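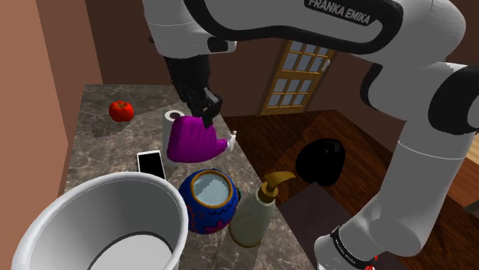
*A bright purple item over a gray marble countertop.*

Good news for anyone who has been meaning to give the kitchen a proper clear-out: the Hedov household swap is coming back in July, and it will be bigger than last year's, when 281 households brought something along and a good many went home with more than they came with!

The swap moves this time to the old Baran market hall, which has far more floor space (and, to the relief of everyone who remembers the last one, a second set of doors). Tables open at 9 in the morning, and 138 of them have already been spoken for, mostly by families from Hedov and the streets out toward Gekby. Cookware, linens, small furniture and books are all welcome, as long as they are clean and you would be happy to hand them to a neighbor. Please leave mattresses and anything that runs on gas at home.

The Fodlow bus will stop right outside the hall all day, and there is parking behind it for those with heavier things to carry. Organizers expect around 900 visitors, so do come early if you have your heart set on a good soup pot.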